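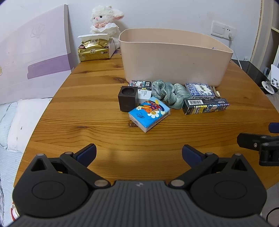 The tidy-up table, with the hand-held gripper open and the peach bin waiting at the back.

FAULTS AND NEAR-FAULTS: The Left Finger Knew

Regular readers will remember that the May issue promised a cheerful update on the tidy-up task. The update was going to include a success rate. It has been held over.

The short version is that we recorded 1,622 episodes of people putting small household things into a bin with the Skoller hand-held gripper, trained a policy on them, loaded it onto the Mikuš arm in the back bay, and watched the arm reach for a tissue packet with great confidence and close its fingers well to one side of it. It then carried nothing to the bin, released nothing into the bin, and went back to the start position looking pleased, insofar as a Mikuš can.

We blamed the camera first, as tradition requires. The calibration was redone in the morning and again after lunch, and both times it came out fine. We then blamed the lighting. After that came the new lens, the old lens, and a software update that turned out to be on a different machine.

Kerstin Hovland found it by picking up the Skoller and shaking it. There was a click. A Skoller isn't supposed to click. The pivot on the left finger had worked loose, enough that the finger could swing a few millimeters before it met any resistance. Only the right finger on our unit has an encoder. The left finger's position is worked out by assuming it does whatever the right one does, an assumption that had held up so well for so long that most of us had forgotten it was one.

So every recording contained a right finger telling the truth and a left finger being vouched for by its colleague. The people doing the recording never noticed, and this is the annoying part, because they were good at it. If the left pad is a bit late, you turn your wrist a touch and carry on. By the end of a session you're doing it without thinking. The policy learned the wrist turn beautifully. The arm's own gripper has no slack in it at all, so it did the wrist turn, compensated for a fault it didn't have, and missed.

It didn't miss everything. Bulky, soft things mostly survived the process, and a scrunchie will forgive nearly any approach. Thin sticks were hopeless. Boxes were the worst to watch, since one pad would arrive early and push the box along the table until the other pad caught up or the table ran out. One box was pushed off the end and the arm followed it down.

That last bit is why this item is in the faults column and has its own form. The force limit on the arm tripped as it should, the pads stopped against the table edge, and the only casualty was a strip of pine varnish. But someone had a hand on the table at the time, to catch the box. It was a perfectly natural thing to do and please don't do it again. If an object is leaving the table, let it leave. We own very few things in that bay that cost more than a finger, and none of them are in the tidy-up set.

The damage to the data is as follows. Kerstin went through the recordings looking for the wrist turn, using a script for the first pass and her own eyes for the second. She flagged 391 episodes as bad. Of those, 153 can be saved by cutting the approach and keeping the rest, and the others have gone into a folder called "slack," where they will stay until somebody has an interesting idea about them or we need the disk space. The earlier episodes look clean. The flagged ones start partway through the month and get steadily worse, which fits a cap backing out a little at a time.

We asked Trandale, who look after our hand-held units, how often the pivot caps ought to be checked. The answer was every 500 closures, and it was in the service sheet, and the service sheet was in the case, under the foam. It has been there since we unpacked the thing. We have moved it to the lid.

A word on why the daily check didn't catch this. The daily check asks you to open the gripper, close it, and see that the number on the screen goes up and down. The number comes from the right finger. The right finger was in excellent health. You could have taken the left finger off entirely and passed the daily check with full marks, and we know this because we tried it.

What changes from now on:

Before each session, hold the right finger still and wiggle the left one. Then swap. If either moves on its own, put the unit down and tell Kerstin.

Check the pivot caps at every 500 closures. The counter is on the recording screen, bottom corner, and has been all along. It will now turn red.

The daily check gets a second step, closing on the gauge block. Both pads should touch it together. If one gets there first, the session is off.

If you find yourself turning your wrist to make a grasp work, stop and say so. You won't be marked down for slow episodes. Several people said afterward that the gripper had felt "a bit lazy on the left," and one had written it on a sticky note, which we found on the back of the monitor.

Hands stay off the table while the Mikuš is powered. The tape line on the floor is being moved back to make this easier to remember.

The second Skoller, the one at Bovemmont, has been checked as well. Its caps were tight. The team there were very gracious about it and mentioned their service sheet, which is laminated.

Retraining starts once the saved episodes have been trimmed and merged with the clean ones. We'll also re-record the thin objects from scratch, so anyone who enjoyed picking up small sticks the first time is invited to sign up on the sheet by the kettle. Slots are an hour each. There are plenty left.

The success rate will appear in the next issue, provided it's one we care to print.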